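Keeping the Tunlow Cell Happy: Questions We Get All the Time

Last updated March 24, 2023

If you've just been handed the simulated Tunlow cell to look after, welcome! It's a friendly setup once you know its habits, and most of the trouble people write to us about comes down to the same handful of things. We've gathered them here, in no special order, with the answers we usually end up typing out by hand.

What do I need before I open the cell for the first time?

You need the Jilix scene files and the Drellell arm settings, and they have to come from the same release. Please do check this before anything else. The version number sits on the first line of each settings file, and if the two don't match, the cell will often open anyway and then behave oddly later on - which is a miserable way to spend an afternoon. The current release is 249. Give the first load plenty of time, too, as it builds its collision shapes and saves them for next time.

Which position should the arms be in when I save a home pose?

Any pose you can get back to safely will do, but we like one arm pointing up and well away from the work surface, with its gripper closed and nothing in it. It's easy to check at a glance from the head view, and it gives you a good look at the joint cover and the wrist while you're there. The other arm can stay low, over near the bench side, as long as it isn't touching any of the loose items. Save the pose under a new name and keep the old one around for a while. We have all overwritten a good one at some point.

How do I check that the head view is lined up?

Load your saved pose and look down over the robot's body toward the work area. You want the white body low in the view, the raised arm left of center, and the orange surface showing behind it, with the long side surface and its small items over on the right. The items don't need to look exactly the same from one check to the next, so don't fret over those. What matters is that you can see past the body on both sides. If the body blocks nearly everything, bring the head tilt up 8 degrees, save, and look again.
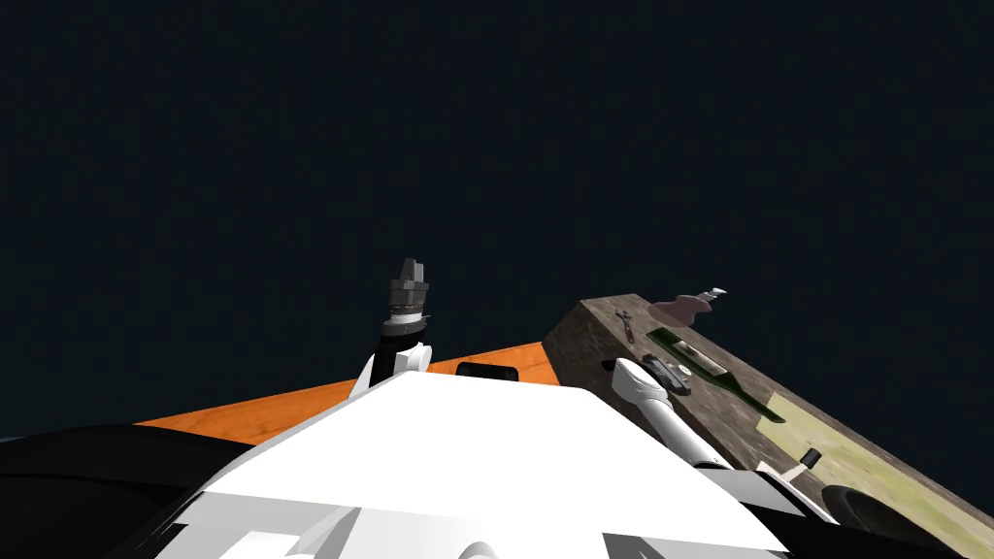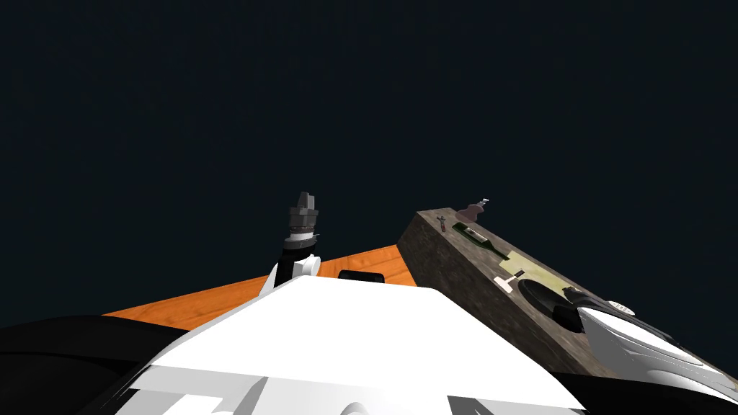 Head view over the body in both, raised arm at left with its gripper empty.

The white body panels look washed out. Is something broken?

Probably not. The body material is very bright by default, and under the standard lamp it can lose most of its shading. Turn the lamp down a little at a time in the lighting file and reload after each change. Go slowly, though, because the darker items on the bench get hard to make out long before the panels look perfect, and those are the things you'll want to see. We leave ours on the bright side and live with it.

Why is the background so dark?

There are no walls in the basic cell, so past the furniture you're looking at plain backdrop. You can load the Lu room pack if you'd like walls and a floor, and it does look nicer for visitors! For setup work we keep it turned off, as it makes every reload slower.

My gripper says it's closed, but the fingers look a bit apart. Which do I believe?

Start with the zero point. Open the gripper all the way, close it again with nothing between the fingers, and run the finger zero from the Drellell menu. Then repeat the open and close a few times and see whether the reading settles. If you get error 916, the arm was still moving when you started, so wait for it to stop and try again. Please don't fix the reading by typing in an offset, tempting as that is. It will hide the problem until the next person picks up a thin handle.

An item keeps sliding or sinking into the bench after a reload. What now?

Reset that one item first and leave the others alone. If it sinks again, its saved height is probably a hair too low, so lift it slightly in the scene file and let it drop into place. Items near the outer edge are the fussiest, and bottles lying on their sides can roll if the friction value has gone missing from their entry.

How often should I redo all this?

We run the full check every 12 sessions, and again after any update to the arms or the scene. The head view check is so quick that you may as well do it each time you open the cell. Write down what you changed in the notes file next to the scene, even the small stuff, and put the release number beside it.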